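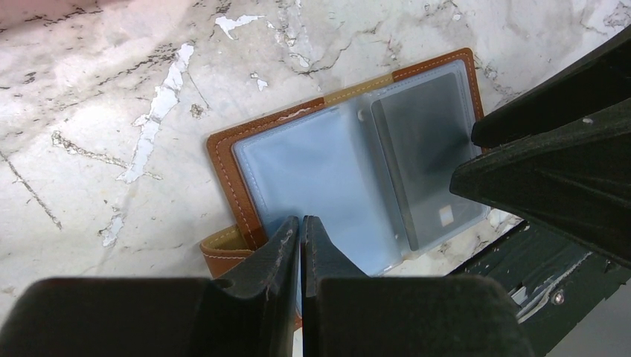 Ruddock is a list of small personal goods kept for cataloging and resale: card holders, coin purses, key cases, passport covers and the like. Each item gets one entry with its type, its materials, its measurements and a condition note. Most of the entries that cause arguments are card holders with plastic pages, so the rules for those are the longest. A tan-brown leather cover with light contrast stitching along its border and a stack of translucent sleeves inside is a `card_holder_book`, whatever the shop called it. If a tab or strap sticks out from the cover, it goes in the `closure` field even when you can't tell how it fastens.

Last full revision: 11 March 2023. Small fixes since then are in `CHANGES.txt`.

## What's in the folder

- `items.csv`: one row per item
- `types.csv`: the type names and their short definitions
- `condition_notes/`: plain text, one file per item, named by item number
- `old/`: the Fetoven spreadsheet as we received it, unedited

The list can hold up to 2,000 rows before the lookup sheet gets slow. There are 175 card holders in it, and 53 of those came over from Fetoven with no measurements. They have `na` in the size columns. Don't fill these in from a seller's page.

## Fields

| Field | What goes in it |
|---|---|
| `item_no` | Number only, no prefix |
| `type` | A name from `types.csv` |
| `outer` | Outside material, then color |
| `lining` | Inside material if it shows at an edge or a tab |
| `stitch` | `matching`, `contrast` or `none` |
| `pages` | `clear`, `tinted`, `paper`, `leather` or `none` |
| `closure` | `snap`, `zip`, `strap`, `tab`, `none` or `unsure` |
| `inserts` | Cards, labels or slips left inside |
| `length_mm`, `width_mm` | Measured closed |
| `grade` | A to D |

## Card holders

Use `card_holder_book` when the sleeves are bound along a spine and turn like pages. Use `card_holder_flat` when the slots are sewn to the cover. A zip-around case with an accordion inside is `card_holder_fan`. The Fetoven sheet used "wallet" for all 3, and a few rows still say so. Change them when you come across them.

Leather color is the color of the outside in daylight. Write it as two words at most (`tan brown`, `dark red`). If the spine strip is a different shade from the cover, put it in the note and leave `outer` alone. The same goes for a lining that is paler than the leather over it, which is common on tabs and straps where the cut edge shows.

Stacked sleeves change color with what's under them. One page can look bluish and the next one dark gray and both be plain clear plastic. Lift a single sleeve away from the stack before you write `tinted`. If you only have a picture to go by, write `clear?` with the question mark.

Labels and paper slips inside a sleeve are inserts. Note the size and color and leave them where they are. Copy the text if it can be read through the plastic. Anything with a private person's details on it gets pulled before the item is listed, and the note should say `insert removed`.

## Grades

**A**: no marks on the cover, stitching complete, sleeves lie flat.

**B**: light rubbing at the corners or fold. Sleeves may be a little cloudy.

**C**: loose thread, stained leather, or a split sleeve. Still holds cards.

**D**: broken spine, missing closure, or sleeves stuck together.

Sleeves that fan out when the cover is open don't lower the grade. They do that on new ones too. Yellowing does, by one step.

## Known problems

- `closure` was added in May, after the first batch was entered. Older rows say `unsure` where they should probably say `none`.
- Firnano items have the length and width swapped in some rows. Check any card holder that is wider than it is long.
- "Leather" in the Evidell rows was copied from the packing list and hasn't been checked by hand. Treat `outer` as unconfirmed there.
- Two-tone covers only get the main color.
- Coin purses have no field for the number of pockets. It's in the note, if anyone wrote it down.

## Adding an item

1. Take the next free number in `items.csv`.
2. Measure closed, to the nearest millimeter, without pressing on it.
3. Open it, turn the pages, and look along the spine for tears.
4. Fill in the row and write the condition note.
5. Add a line to `CHANGES.txt`.

Don't reuse the number of a sold item. Set its grade to `sold` and keep the row.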